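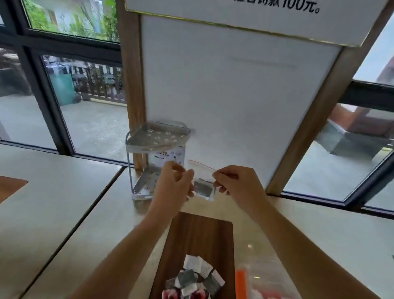 1/5
Bagging job for the Wotholm robotics club. Take a small square sachet off the tray, open a zip bag, put the sachet in. The dark grey ones are the ones I keep losing against the tray.

2/5
Opening the bag is the hard bit. Pinch both top corners, pull apart, keep it level. Our arm, Gumska, manages the pinch and then drags the whole bag sideways.

3/5
Kamonchanok wants us to do 100 by hand first and write down where the fingers go each time. Slow work, but my notes from February were useless — I'd only put "grip edge".

4/5
Hartmut has printed softer fingertips, 3 mm thick. He thinks the old ones slide on the plastic. I think we close too early. We'll try his tips with my timing and see.

5/5
Next meeting is September 28, 2023. Margarida is bringing the spare motor. If anyone has small zip bags left over from the Toluretti project, please bring them, any size up to a playing card.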